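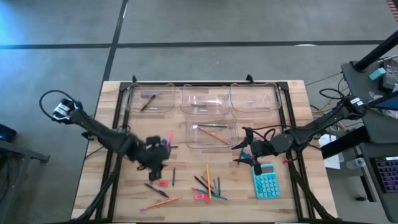

The Stationery Order

The shop in Prirnbridge had been shut since September, and Thomas Grasso had the keys until Wednesday. His aunt had sold school things there for most of her life. Pencils, rubbers, rulers, exercise books with squared paper for the grammar school and lined paper for everyone else. Now a man called Alaoui was taking over the lease and wanted the shelves cleared by noon.

Thomas started with the pencils. They were in the long drawer under the till, all mixed together, some sharpened and some never touched. He fetched the clear plastic bins from the window display, wiped the dust out with his sleeve and set them on the table in the back room. Black ones in the first bin. Coloured ones in the second. Rubbers in the third. The fourth was for anything he couldn't decide about.

It went well for ten minutes. Then he found a purple pencil with teeth marks down one side and put it in with the black ones without thinking. He took it out, looked at it, and put it back.

"You're doing it wrong," said his sister from the doorway. Nell had brought two teas and a roll of bin bags.

"There isn't a wrong way."

"She did it by hardness. HB here, 2B there. Colours on their own."

"She's not selling them."

Nell put the teas down on the windowsill, well away from the paper, as they had both been taught. She picked up the old calculator and pressed the buttons until it lit up. Their aunt had done the whole shop on it. She had never trusted the till, which was a Nalletti and stuck on the sevens.

"What did she owe, in the end?" Nell asked.

"Four hundred and sixty-one pounds to the wholesaler. And the rates."

"And the rates are what?"

"£2,157."

She typed in one and then the other, pressed the equals button and held it out so he could see. He had worked it out on the bus already, but he looked anyway. The buyer from Mumport was paying £50 for the fittings and had made it plain he didn't want the stock.

"So the pencils don't come into it," she said.

"No."

"Then why are you sorting them?"

Thomas drank some of his tea. A lorry went past and the window rattled in the way it always had. When he was seven he had sat at this table after school with a cardboard box of returns, picking out the ones that could be sold again. His aunt paid him 33 pence a box. He had asked her once why it wasn't 35, and she had told him to come back when he could do it faster.

"The primary school might have them," he said. "They won't want them in a bag."

Nell thought about that. Then she pulled out the other chair, sat down and drew the fourth bin towards her. She tipped it out on the wood and began to turn the pencils over, one at a time, reading the small gold letters near the end.

"This one's an H," she said. "Where do you want the Hs?"

"Who uses an H?"

"Mr Pryce did. For maps."

He moved the rubbers over — there was room for them with the sharpeners — and gave her the empty bin. She dropped the pencil in. The church clock struck ten, and he reached into the drawer for another handful.

Home | Stories | Poems | Submissions | About
Last updated: September
Contact the editor | © The author | Back to top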